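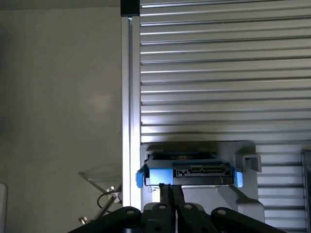
Mounting a Docking Cradle on a Slatted Roller Shutter

Last revised July 4, 2018

These instructions cover fastening a molded docking cradle to the face of an aluminum roller shutter with horizontal slats, and seating a flat box-type unit in it. They were written for the Kistden cradle, but the steps apply to most small trays with a flat back. The shutter must stay closed for as long as the cradle is fitted. A cradle on the slats will not pass into the shutter housing.

What you need

Cradle and its backing strip
Four short pan-head screws with washers
Hand drill and a bit to match the screws
Small spirit level
Pencil and masking tape
Deburring tool or fine file
Steel rule

Before drilling

Lower the shutter fully and lock it. If it is motorized, switch off the supply at the isolator and tag it. Press on the slats at the height you intend to use. They should not rattle in the guides. If they do, move the cradle closer to a guide or post, where the slats flex less.

Check what is behind the shutter. Slats are often hollow and thin-walled, and a bit will break through the second wall with very little warning. Set a depth stop, or wrap tape around the bit 14 mm from the tip.

Marking out

1. Wipe the slats with a dry cloth, then with a little alcohol. Let them dry.

2. Hold the cradle against the shutter with its raised back wall flat to the slats. Slide it up or down until the fixing holes fall on the flat part of a slat and clear of the joints. A screw through a joint locks two slats together and bends both when the shutter is next raised.

3. Measure from the nearest vertical post to the end of the cradle. Leave at least 210 mm if people will be reaching in from that side. Less is workable, but the post gets in the way of the hand when the unit is lifted out.

4. Level the cradle and mark the holes through it. Take the cradle away and put masking tape over the marks so the bit does not wander. Mark again on the tape.

Drilling and fixing

5. Drill at low speed with light pressure. Stop as soon as the front wall gives.

6. Remove the tape and deburr each hole. Vacuum up the swarf – do not blow it, as it ends up in the guides.

7. Place the backing strip between the cradle and the slats. The strip bridges the low points in the slat profile and keeps the back wall straight.

8. Start all the screws by hand. Tighten them in a diagonal pattern, a little at a time. Stop when the washers no longer turn under a fingertip. Molded trays crack at the holes if overtightened.

9. Check the level again. Up to 2 mm of fall over the length of the cradle is acceptable.

Seating the unit

10. Lay the unit horizontally with its long edge facing forward. On units with an edge connector on the front, keep fingers off the contacts and hold the casing at the ends.

11. Lower it until it rests evenly. It should sit without rocking. If the unit has end clips, check that each one is hooked fully around the casing and that neither is trapped under the body.

12. Lift the unit out and seat it again a few times. If it catches, loosen the screws slightly. A twisted cradle is the usual cause.

Maintenance

Check the screws after 16 days and then whenever the shutter is serviced. Remove the cradle and backing strip before raising the shutter. The holes can be closed with plastic plugs.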